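Last updated: June

Another full afternoon on the kitchen tasks. Got through 246 demonstrations before my wrist gave out, which puts the set at 1179. Vostham wants more variety in the approach angles, so I threw out a batch from the morning where I had come in the same way every time.

The hard part is still small things lying flat on the counter. With the handheld controller I can bring the arm down over the stone well enough, but the last inch is guesswork. There is no feel in the Zavitz controller, only the view on the screen, and I keep closing the fingers too early. A spoon handle is worse than a bowl. I went back and marked 332 of the older runs as usable with trimming – mostly ones where I sat still too long at the start.

Tried slowing the controller down by half after lunch. It helped with the fingers and made everything else tedious. I think the better answer is two speeds and a button, and I wrote that up for the Rultilitz people. No reply yet.

Read the Havlíček notes on the train home. They say to record the bad attempts too, with the recovery left in. I have been deleting mine. Tomorrow I will keep them in a separate folder and see how many there are by evening. 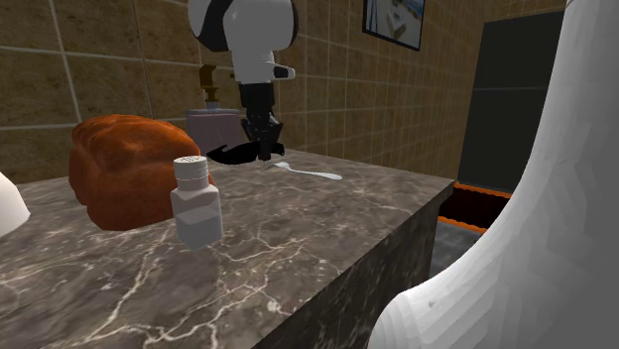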